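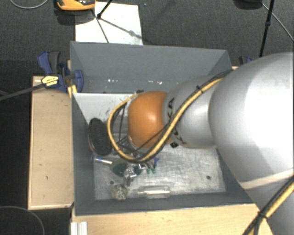

How to budget for a bin-picking cell

Quotes for a picking robot usually list the arm, the controller and a gripper. A working cell needs a good deal more. The steps below are the ones we follow at Mindier when a customer asks for a first budget. Work through them before asking for prices.

1. Write the item list first

Put every item the robot must pick on one sheet, with weight, longest side and surface. Mark clear plastic and anything shiny separately, as depth cameras read both badly. Our last list for Khosravi ran to 73 items, and the marked ones took up most of the testing time.

2. Size the arm from the worst case

Add the heaviest item, the gripper, the mounting plate and the part of the cable bundle the wrist carries. Compare the total with the rated load at full reach. Then check that the arm can get the gripper into all four corners of the bin without the wrist touching a wall. A large arm over a small bin often fails here, and a deeper bin makes it worse.

3. Price the gripper as a set

Allow for one working gripper, one spare, and a year of fingers or suction cups. If both clear packaging and rough, uneven items are on the list, ask for a trial of each gripper type on your own stock.

4. Give cables their own line

External cables wear at the wrist. Budget for two full sets, plus ties and brackets. The Drastex set we fit costs £213 and takes an afternoon to change. Leave enough slack for the full turn of the last joint and check it at slow speed.

5. Bin, table and fixings

Clamps and a wooden top are adequate for trials. For daily running, allow for a steel frame and a bolted bin locator. Brovska quoted us £894 for the frame and £368 for the locator, both before delivery.

6. Camera and lighting

Decide where the camera stands before the guarding is drawn. A stand on the floor is cheap but gets knocked, and each knock means a new calibration. Include one calibration target in the order.

7. Guarding, training and spares

Ask for the risk assessment as a separate price. Put training in the first year and a service visit in the second. Orders placed in December tend to arrive late, so move the start date and leave the sum alone.

Last updated Feb 26, 2021

Comments

cellplanner_n
Does the arm load in step 2 include the item swinging on a suction cup? We passed on weight and then tripped the wrist on fast moves.

Mindier support
It should. Use the rated inertia figure in the arm's data sheet as well as the load.

tk_packing
Would add an air supply to the list. Ours needed a new compressor and it was in no quote.

oldpress
Are the frame prices with or without VAT?

Mindier support
Without.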